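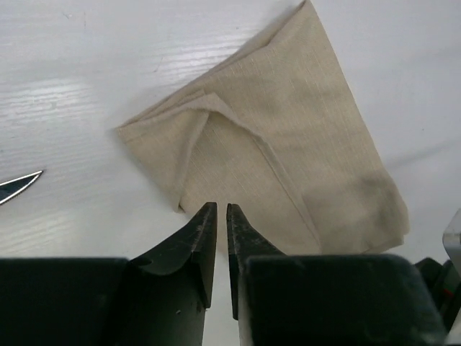
七月间,本人随所在单位参访团前往Stostow,参观了Drisedden公司举办的实验室开放日。参访的主要内容为双臂协作处理柔性织物的现场演示。现将当日所见及若干思考整理成文,供从事自动化教学与应用工作的同仁参考。

一、参访概况

Drisedden公司的实验室位于Stostow园区北侧,建筑面积400平方米,分为装配区、调试区和演示区三个部分。开放日当天共安排了3场演示,每场限定人数入场,参访者须提前登记,并在入场前听取安全须知。我团被安排在第二场。

接待方首先介绍了Kumsa项目的基本情况。该项目以餐饮及酒店后勤中的布草整理为应用背景,研究双臂机械系统对餐巾、毛巾等小件织物的抓取、展开与折叠。项目立项至今已进入第二阶段,第一阶段以单臂抓取为主,第二阶段转入双臂配合。合作方Dritmont负责末端执行器的结构设计与加工,Drisedden公司负责控制软件及系统集成。

介绍环节结束后,参访团移步演示区。演示区内设有隔离线,参访者在线外观看,操作人员在侧面的控制台就位。讲解时间与演示时间分开安排,演示过程中不作讲解,以免干扰操作人员。这一做法较为规范,值得借鉴。

二、柔性织物处理的难点

在以往的参观中,我们接触较多的是刚性工件的搬运与码放。刚性工件形状固定,抓取点一经确定,后续轨迹即可预先规划。织物则不同,其形态随每一次接触而变化,同一块餐巾两次放到桌面上,褶皱的位置和走向几乎不可能完全一致。

接待方技术人员将难点归纳为两个方面。其一为感知,浅色织物置于浅色台面之上,边缘对比度低,加之台面反光,识别布边与折层并不容易。其二为接触,夹爪须贴近台面方能夹住布料边缘,过高则夹空,过低则可能碰触台面。夹取时还须判断夹住的是单层还是多层,若多层同时被夹起,后续展开动作便无从谈起。

本人曾在教学中向学员布置过类似的课题,当时采用吸盘方案,效果不理想。此次与技术人员就此作了简短交流,对方表示,吸附方式对透气性较好的织物适用性有限,Kumsa项目在论证阶段亦曾考虑,后未采用,改以两指夹爪为主要方案。

三、双臂工作台

演示所用工作台的台面为白色长方形,三面设有浅色围板,光线均匀柔和。两条机械臂安装于台面近侧的铝型材导轨上,左右相对,白色连杆与黑色关节相间,构造大体一致。连杆采用3D打印件,据介绍,此类零件损坏后可在实验室内自行打印更换,维护周期较短。线缆自基座一侧引出,绕过臂身上方,为关节运动留有余量。

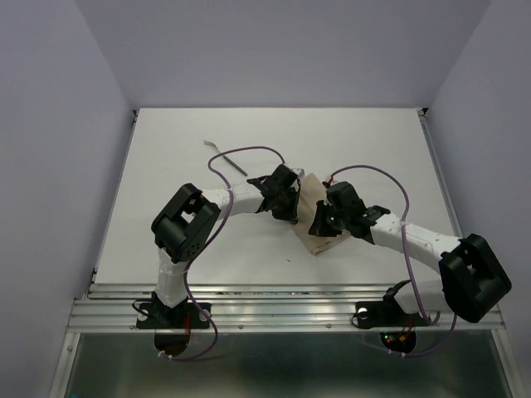

双臂工作台:左右夹爪共同夹持一块米色织物

双臂协作与单臂作业相比,控制上的要求明显提高。两侧夹爪同时夹持一块布料时,任何一侧的位移都会经由布料传递至另一侧。两臂间距过大,布料受拉,可能自夹爪中滑脱;间距过小,布料下垂,折线位置难以控制。接待方表示,现阶段的控制策略以操作人员示教数据为基础,第二阶段计划采集200组完整的示教过程,每组均须经人工复核后方可纳入训练。

在提问环节,我团有同仁询问,为何不直接采用工业级机械臂。对方答复,工业机械臂在精度和负载方面固然占优,但小件织物重量很轻,对负载要求不高,研究阶段更看重设备的可改动性。待方法成熟后,再向工业平台移植。本人认为,这一思路对经费有限的院校实验室有一定参考价值。

四、夹爪与近距离视角

除工作台外侧的固定视角外,系统还在夹爪附近设置了小型摄像头,用于获取夹取部位的近距离画面。固定视角便于掌握两臂与织物的整体关系,近距离视角则有助于观察指尖与布边的相对位置。两者结合使用,可在一定程度上弥补单一视角被遮挡的不足。

夹爪为深色两指结构。近距离画面中,布边收拢于两指之间,布面自夹持点向上出现细小的牵拉纹路,织物的纹理亦清晰可辨。技术人员介绍,这类纹路对判断夹持状态有一定意义,目前主要供人工复核时参考,尚未作为独立信号引入控制环节。

关于夹爪的使用与更换,Dritmont方面建立了登记制度,每副指片的启用日期、使用时长和更换原因均记录在案。实验室现有9副指片轮换使用。本人就登记表的格式作了询问,对方当场提供了空白样表,内容简明,我单位实训室拟参照执行。

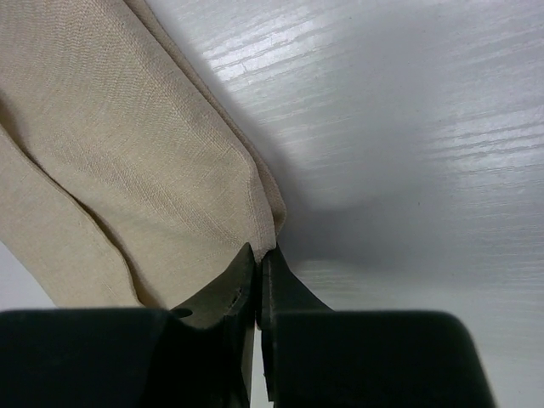
五、几点思考

第一,关于教学内容的调整。目前我单位自动化课程的实训项目仍以刚性工件为主,学员对柔性物体的处理缺乏直观认识。建议在下一轮课程修订中增设织物类实训单元,先从单臂夹取布边入手,待学员熟悉后再过渡到双臂配合。所需耗材以普通餐巾即可满足,投入有限。

第二,关于数据管理。Kumsa项目对示教过程逐组复核,并对不合格数据注明原因,单独归档。相比之下,我单位实训室的数据留存较为随意,文件命名亦不统一,学员毕业后往往难以查找。此项工作应尽早着手。

第三,关于台面与照明。演示区采用浅色台面,布料亦为浅色,技术人员坦言,这一搭配增加了识别难度,但酒店后勤的实际环境中同类情形十分常见,故予以保留。实训环境的布置究竟应以便于教学为先,还是以贴近实际为先,尚可进一步讨论。本人倾向于分阶段处理,初级班使用深色台面,高级班改用浅色台面。

参访结束前,接待方发放了反馈表,并告知下一次开放日的报名方式。有意前往的同仁可向Drisedden公司公众开放办公室提交单位介绍信,以团体名义登记。园区内停车位较为紧张,建议乘坐公共交通前往,自Stostow站东出口步行可达。

本文涉及的技术说明均依据当日笔记整理,如有疏漏,欢迎指正。

发布日期:07/09/2023
分类:参访纪要、机器人教学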